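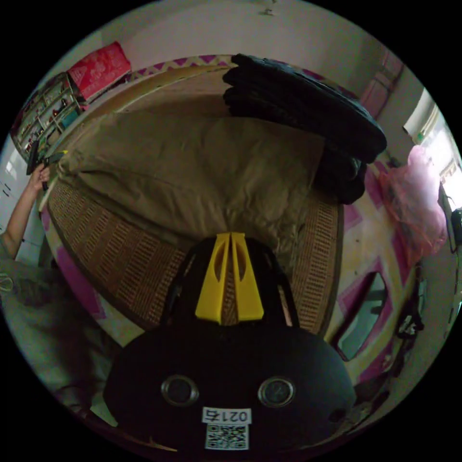 Figure 1. The bed in the Felline room, with the woven mat, folded dark items at the far end and the white shelves on the left.

The Bed as a Table: Tidying and Storing in a Small Bedroom
Project report, Domestic Spaces module
Violeta Toledo and Horacio Núñez

1. Introduction

This report is about one bedroom and the work of keeping it in order. The bedroom is in a flat on the Felline estate, in the north part of Koven, and the family who live there agreed that we visit them for our module project. We call it the Felline room in this text. We do not give the names of the family.

In the first weeks of the module we read about storage in small homes. Most of the texts were about furniture: how many drawers, how deep a wardrobe must be, where the doors open. We had the feeling that the bed was missing from these texts. In our own student rooms the bed is used for many things apart from sleeping. Clothes are folded on it, a suitcase is packed on it, and shopping stays on it until somebody has time. So our question was simple. How is the bed used during tidying, and what does this mean for how the rest of the room should be arranged?

Our supervisor asked us to keep the project small. For this reason we studied a single room in depth and we do not try to say something about all bedrooms.

2. The room

It is a small room with white walls. The bed takes the biggest part of the floor. It is 200 cm long, and when one person is standing beside it another person must wait at the door. The window is on the right when you look towards the head of the bed, and the daylight there is strong, so the tidying is mostly done without the lamp.

The storage is on the left: a white shelving unit where small things are kept. The top of this unit is also used. In Figure 1 there is something red with white printing on it. We noticed that the top of the unit is where things go when the shelves are full, and it is also the place which is tidied last.

On the other side, near the window, a pink plastic bag hangs in front of the wall. You can see from its shape that it has things inside. In the beginning we did not count hanging bags as storage and we left them out of our first floor plan. Violeta then drew the plan again with them, and the room looked quite different. A hanging bag takes no floor, it can be moved with one hand, and in a room like this that is worth a lot. There is also a small mirror with a dark frame, which stands low on the same side.

3. The bed and its layers

We give a full section to the bed covering because it has a big influence on the activity, and we did not expect this.

The mattress is covered with a sheet, and on the sheet lies a woven mat in tan and brown. The weave makes small rectangles in rows. Mats like this are used for sleeping in the warm part of the year, since the surface feels cooler than cotton. The family told us that they put it on the bed when the nights become hot and roll it up again afterwards.

For tidying, the mat has some good points and some bad ones. It is firmer than a sheet. A shirt can be folded flat on it, and the fabric below does not move with your hands. Horacio tried the same folding on his own bed, with a soft blanket, and had to pull the blanket straight several times. On the other hand the mat has a shape of its own. Its edge curves where the mattress ends, and light things placed too near to the edge can slide down. In our own folding practice we lost socks in this way many times, so after a while we kept to the middle.

The sheet has a zigzag pattern in magenta and cream. It is visible at the head of the bed and along the sides, where the mat does not reach. We mention it because the strong pattern makes small objects hard to find. A hair clip on the plain part of a mat is seen at once – on zigzag cloth you can look for it a long time.

4. Method

We made our visits in February and again when the weather was warm enough for the mat. During every visit we watched one tidying session and wrote down which object was moved, from where, and to where. A session was never longer than 40 minutes. We asked questions only at the end, because we found in a test at the Crenshaw building, where Violeta lives, that people tidy in another way when they are explaining it at the same time.

Our notes have a simple form with columns for the object, the starting place, the resting place and the final place. The resting place is the most important column. With this name we mean any place where the object stays for a while before it is put away. For example, a towel that comes from a chair, lies on the bed and then goes to a shelf has the bed as its resting place.

In total we wrote about 600 lines. After the last visit each of us coded the lines alone, and then we compared. Where we disagreed we talked until we had one answer. The most difficult lines were those with bags, because a bag can be an object and a storage place together.

5. Results

5.1 The bed is the main resting place

For most of the clothes in our notes, the bed was the resting place. This was true also for clothes whose final place was very close to the starting place. We think the reason is that folding needs a flat surface, and there is no table in the room that is big enough.

5.2 The bed is divided into parts

The second result was more interesting for us. The bed is not used as one surface. The far end, near the wall, is for things that are already folded. Stacks stay there and they grow during the session. In Figure 1 such a stack can be seen, all of it dark, and it leans to the right a little. The middle is the working area. The side next to the shelves is for things that are not decided yet: clothes that may be worn again, or that need a closer look before they go to the wash.

5.3 Things without a decision stay the longest

Clean and folded things leave the bed quite fast when someone begins to carry them. The undecided ones stay. Trousers were the typical case. They are worn more than one day, so they do not belong with the clean clothes, and they are also not dirty enough for the wash. In the language of our notes they had a resting place but no final place. In Figure 2 there is a pair of khaki trousers on the left part of the bed, over the narrower section of the mat, with one leg hanging down. The green strip between this section and the main mat works almost like a border line, although we cannot say if it is used like this on purpose.

We asked the family about this. The answer was that everybody knows these clothes are "for tomorrow", and so they do not feel untidy. We found this a useful correction to our thinking. In our first coding we had called this group "forgotten". Later we changed the name to "waiting".

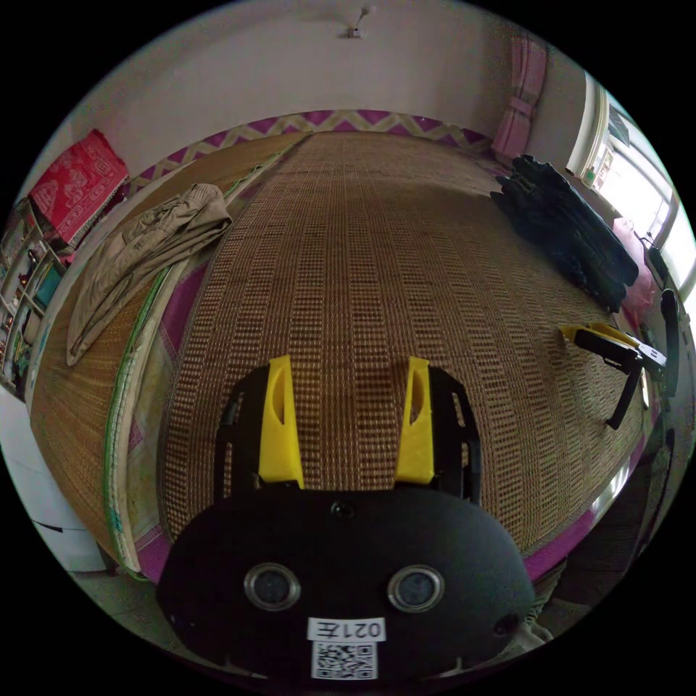 6. Discussion

Our results suggest that a small bedroom needs a place for waiting clothes more than it needs another shelf. A hook or a rail, near the shelves and at shoulder height, would take the trousers and similar things from the bed. We looked at the Jendberg wall rail which one of our classmates has in her room. It is simple and not expensive, but it needs screws in the wall, and this is often not allowed in a rented flat. A rail that hangs over the door would be easier. We did not test it, because the door of the Felline room opens against the shelving unit and we were not sure that there is enough space behind.

We also discussed whether the top of the shelving unit should be kept free. Horacio thinks yes, because a free surface at this height could be the resting place for folded stacks. Violeta thinks that a free surface will not stay free longer than 2 days. We left this question open.

7. Limits of the project

We studied one room and one family. Our presence had surely some effect, and on the first visit the room was tidier than later. The mat was on the bed only for a part of the visits, so what we write about it in section 3 is based on less material than the rest. We also did not look into the wardrobe in the corridor, which the family asked us to leave out.

8. What we would do next

With more time we would follow the waiting clothes for a whole week, with a short note in the morning and another in the evening. We would also like to compare a bed with a mat and a bed without one, in the same room and with the same basket of washing.

9. Division of work

Violeta Toledo drew the floor plans and wrote sections 2, 3 and 6. Horacio Núñez prepared the note form and wrote sections 4 and 5. The other sections we wrote together. We thank the family for their patience and for the tea.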